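Open day at the Utmont student robotics club

May 15, 2024

We got to Utmont just after the doors opened and still had to queue for a visitor sticker! The club holds its open day once a year, and this was my first, although I've been reading their build diary since February. If you like seeing things half finished, with the lids off and the wires showing, go next time.

The ground floor was given over to Siltadik, the club's competition robot. It is a low, wide thing on four wheels that has to find coloured blocks, pick them up and stack them in the right corner before the buzzer. We watched 2 full runs. On the first it built a lovely tower and then reversed into it (big groan from the whole room). The second was slower and much tidier, and got a proper round of applause. The students had the code up on a big screen next to the arena, so you could follow which step the robot thought it was on, and they were very patient with my questions about the wheel sensors.

Upstairs is where I spent most of the afternoon. The Tomance project is the newer of the two and the one I'd come for. The students want a robot arm that can clear a kitchen table after a meal, and they are teaching it by doing the job themselves with hand-held grippers, over and over, while the movements are recorded. Their target for the school year is 3,000 recordings, and the chart on the wall stood at 834. A long way to go, but they seemed cheerful about it.

What I liked most was how ordinary the material is. Peel, stalks, wrappers, the stuff you'd scrape off the table without a thought. One of the team explained that hard, square objects were sorted out early on. Soft and crumpled things are the trouble: a wrapper changes shape the moment you pinch it, and a curl of peel can be taken hold of in all sorts of ways. They argue a lot about which one is best, and there's a page of drawings pinned up to prove it.

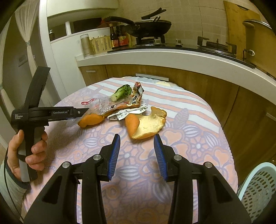
Tomance: two grippers at the table, with broccoli stem, orange peel and wrappers to clear.

Visitors could have a go on a practice table, and of course I did. It is harder than it looks! Your wrist wants to twist the way it would with your own fingers, and the jaws only open and close. I managed 5 pieces before handing over to a girl who must have been half my age and was twice as quick.

The Mertens workshop next door had its doors open too, with a laser cutter running and a box of offcuts to take home. I took far too many.

Tea and cake were in the corridor by the stairs. Entry is free, the lift was working, and the car park behind the building fills up early, so take the bus if you can.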